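**Call for Participants: Household and Shop-Floor Chores Study**

Posted June 7, 2023

The Prevside Center for Applied Automation invites adults to take part in a study of ordinary chores and how well machines can perform them. The study is directed by Dr. Emiko Morikawa and is carried out with the support of Vukčević, a packing and light assembly firm.

**Background**

Machines have welded, sorted and palletized for decades. Putting away a child's school things, clearing a kitchen counter or packing a mixed order at a bench remains difficult for them, in large part because the objects are soft, small or never in the same place. Claims about what current systems can do vary widely. The Center wishes to compare machine attempts with the work of people who do such chores every day, using the same objects and the same instructions.

**What participants will do**

Each participant attends 2 sessions at the Wevville laboratory. In the first, the participant completes a series of short tasks at a table, such as folding towels, filling bags, closing zippers and sorting small parts into trays. In the second, the participant watches recordings of the Prullum system attempting the same tasks and rates each attempt on a printed form. Participants do not operate the machine and need no technical knowledge.

**Who may apply**

Applicants must be 18 or older, able to use both hands comfortably, and able to read instructions in English. Persons with at least one year of paid work in cleaning, retail stocking, packing or home care are especially encouraged to apply. Employees of Vukčević and their immediate families are not eligible. The Center will enroll 300 participants.

**Payment**

Participants receive $700 on completion of both sessions. Those who withdraw after the first session will be paid for that session. Parking at the laboratory is free.

**Sample task: small item into pouch**

The starting layout consists of an open canvas zipper pouch and an eraser, set apart on the grid mat. The participant is asked to place the eraser in the pouch and close the zipper. 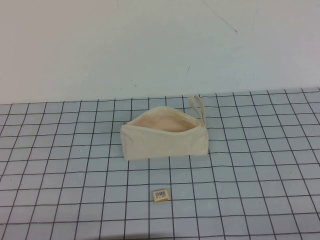
**Can a machine already do chores like these without help?**

Some of them, under fixed conditions. Performance generally drops when the object, the lighting or the starting position changes, and the study is intended to measure by how much.

**How to apply**

Application forms are available at the front desk of the Center, Room 824. Completed forms should be returned to Mahmoud Hegazy, Study Coordinator, at the same address. Applicants will be notified in writing. Sessions will continue through February.

Participation is voluntary and may be ended at any time.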